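白色桌面的日常养护与饮品器具的摆放

本博客自开设以来，主要记录本人对居室用品的使用与整理情况。二月间，书房更换了一张白色工作桌，订购自Kerari，付款3000元，含送货及安装。使用至今，已积累若干经验，现整理如下，供有类似需求的读者参阅。

一、选择白色桌面的考虑

书房朝北，午后光线偏弱，原有的深色书桌使室内更显沉闷。经比较，最终选定白色哑光台面。Navarrete另有一款亮面产品，价格低1000元，但在台灯下反光明显，长时间阅读容易疲劳，故未予采用。

哑光白色台面的优点在于光线柔和，纸张与文具置于其上均易于辨认。其不足同样应予说明：浅色表面对污渍极为敏感，细小碎屑、手印及擦拭后残留的浅痕，在侧光下均较明显。购买前宜对此有充分准备。

二、饮品器具的固定位置

本人有在工作时饮用咖啡的习惯。旧桌使用期间，杯子随手放置，多次碰倒，资料亦曾受损。更换新桌后，遂规定杯子一律置于桌面左上角，书写及键盘区域不得放置任何饮品。本人惯用右手，左上角距离书写区最远，取用时稍需伸手，但发生碰撞的可能大为降低。

器具本身亦作了调整。原用的直身高杯重心偏高，现改用红釉马克杯，杯身上窄下宽，底部外展，放置较为稳当。杯内为白釉，深色饮品余量多少，一望即知。该杯购自Stetgate的清仓柜台，同款尚有墨绿色，当时未一并购入，至今略感遗憾。

关于杯垫，家中意见不一。本人曾试用软木杯垫2个月，因其吸水后不易干透，边缘逐渐翘起，现已停用，改为饮毕即擦。

杯底附近是最易积存碎屑的部位，深色小点落在白色台面上尤为醒目，日常检查应以此处为先。 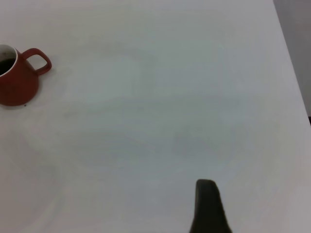 三、日常清洁步骤

每日工作结束后，先将杯子移走，再用干燥软布由内向外轻拂，清除碎屑。有颗粒时不宜直接湿擦，以免在哑光表面留下细痕。

其后以拧干的湿布擦拭全桌，再用干布收净水迹。咖啡滴落应及时处理，已干涸者可用湿布覆盖片刻，待其软化后擦除，切勿以硬物刮铲。

每逢星期六进行一次较为彻底的清洁。本人使用的是Kivelska中性清洁液，以1000毫升清水兑入一瓶盖，浓度不宜再高。此前曾因用量过多，台面出现云雾状残痕，重复清水擦拭数遍方见改善。

四、暂未解决的问题

其一，桌面右侧靠近暖气，冬季是否会出现色差，尚待观察。其二，红釉杯底的一圈无釉部分略显粗糙，拖动时有轻微摩擦声，目前以提起移动的方式避免，是否需要用细砂纸打磨，仍在考虑之中。读者如有处理陶瓷杯底的经验，欢迎在留言栏告知，并请注明所用砂纸的目数。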